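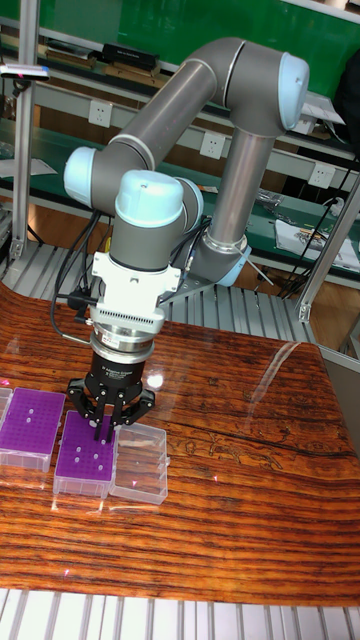
Purple racks and clear boxes on a wooden table.

I have a soft spot for a storage box with a grid of holes in it, and I think the rest of us should pinch the idea from the people who work with tubes. One hole, one thing! You can see straight away where the next one goes, and you can't shove in a stray battery and a takeaway menu on top.

My friend Maxine Lowther disagrees. She likes a big clear tub (no compartments, no labels, everything in) and says that if you can see through the side you'll find what you're after. Well, I lived like that for years in Urkham, and all I ever found was the layer pressed up against the plastic. My sewing tub had 344 buttons in it when I finally tipped the lot out and counted, and the one I wanted was down the back of the sofa.

I'll give her this much, clear boxes are lovely when they're empty. You can see the grain of the table through the bottom and you feel like a person who's about to get organised. Then you fill them.

So last September I bought two gridded racks for my seed packets, rolled up thin, one to a hole, and I've been insufferable ever since. Yes, they take up more room, and yes, the fat bean packets don't fit. Those live in a clear tub, and Maxine brings it up every time she comes round.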